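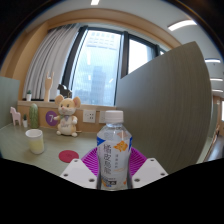
How do I stop drinks from leaving marks on my desk?
Put a coaster under every cup and bottle, and wipe the desk with a damp cloth at the end of the day, before the marks become old.

I work at a desk in my bedroom, and for some years I had rings on it, white ones and brown ones. My mother would be ashamed of me. Now the desk stays clean, and I want to write down the small habits which helped me. They cost almost nothing.

Cups

A cup of tea makes a ring when a drop runs down the outside and stays under the base. So I fill my cup to two centimetres below the rim, not more. I give the cup one place, on the side of the hand I don't write with. The coaster lives there also when there is no cup. If I take the coaster away "only for a moment", I know I will put the next cup on the bare wood.

Which coaster is best? I have tried cork, felt, stone and a set of rubber ones by the firm Binby. Cork is my favourite for hot drinks. Felt is soft and quiet, but it drinks the tea and then it smells, so you must wash it by hand in lukewarm water and dry it flat. Stone is heavy and can scratch, unless it has small pads below. The rubber ones stick to the cup in summer and fall on the floor when you lift it.

Bottles

People think that a bottle with a screw cap is safe. The cap does keep the drink inside, but a bottle from the fridge gets wet on the outside, and this water goes down to the desk. I dry a cold bottle with a tea towel before I bring it to the room. A second coaster for the bottle is a good idea too. Choose a flat one, as a tall thin bottle does not like a coaster with a high edge.

Close the cap after each drink, even if you will drink again in one minute. I lost a keyboard in this way, and the new one cost me 69 dollars.

Empty bottles should leave the desk the same evening. I rinse them, let them drain upside down in the dish rack, and put the cap back on if our depot accepts it so. Please check the rules where you live, they are different from town to town.

If the ring is already there

For a fresh ring, a damp cloth and then a dry one is enough. For a sticky ring from juice or a sweet drink, I mix 200 mL of warm water with one small drop of dish soap. Wring the cloth very well, wipe with the grain, and dry immediately. Never leave a wet cloth lying on the wood.

For a white ring on a varnished desk, I put a dry cotton cloth over it and pass a warm iron (lowest setting, no steam) for a few seconds, then I look. Repeat two or three times if it gets paler. Try it first at a place that is not seen. On a desk with a plastic or printed surface do not use the iron at all.

A dark ring is more difficult. The water has gone into the wood, and I could not remove mine. It is under the lamp now.

The evening wipe

Keep one cloth in the drawer. If it must travel to your desk from the kitchen, you will not use it. Lift the coaster too and wipe under it, for crumbs and sugar collect there. Wash the cloth with the towels on the weekend.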